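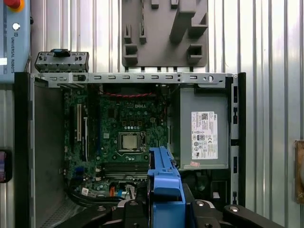
2 min read

PC Hardware Basics, handout for session 8
Inside the case: what to find before you touch anything
April 2021

Notes by Akash Shukla, lab part by Doğukan Öztürkmen. Bring this with you, we don't have spares.

Before opening

Shut down, power cord out, hold the power button a few seconds. Case on its side so the board faces up. Wrist strap clipped to bare metal, not paint. Screws in the dish, not in your pocket (Grorkum dishes are on the shelf by the door).

Get your bearings

Start with the big gray box, the power supply. On the Dell in the photo it's on the right, with the spec label facing you. Read yours and copy down the output ratings. Never open the supply itself. The capacitors inside can hold a charge after the cord is out.

Then the motherboard, the big green one. Maker's logo is often printed right on it. Everything else plugs into this or gets power through it.

Processor: square, silver on top, sits in a socket with a metal frame around it. Thin metal lever along one side. The lever clamps the chip down, so leave it closed until we do it together in session 9. If there's a heatsink on yours you won't see the chip at all, just write "under heatsink" on the sheet.

Memory slots: long and narrow, in a row near the processor. Clips at the ends. Modules only go in one way, there's a notch. If it won't seat, turn it around. Don't push harder.

Expansion slots: the other group of long slots, over on the left of the Dell. One is white, neighbors are darker. Color is up to the board maker and doesnt tell you the type for sure, go by length and where the key is.

Small connectors: white, blue, orange, whatever. Do not guess from color. Look for the tiny printing next to each one on the board and write that down.

Cables

Worst part of every lab. Black bundle low down, thin red pair twisted together up top, you'll get something like it. Before unplugging anything:
- follow the cable with a finger from one end to the other
- tape a tag on it, both ends
- sketch where it goes
Pull on the plug, never the wires. Squeeze the latch first if it has one.

Lab sheet

Work in pairs. Sketch the board, top view, label these:
power supply
processor socket
memory slots (how many? how many filled?)
expansion slots
main power connector
front panel connector
fan header

17 points for the sketch, neatness not graded but I have to be able to read it. Pass mark for the whole sheet is 80 percent.

Machines tagged Jeltley have a different layout, power supply at the bottom. Same parts, so just draw what you see.

Read the Tostach chapter on sockets for next time, skip the bit on overclocking. Sheets go in the Chauhan tray befor you leave.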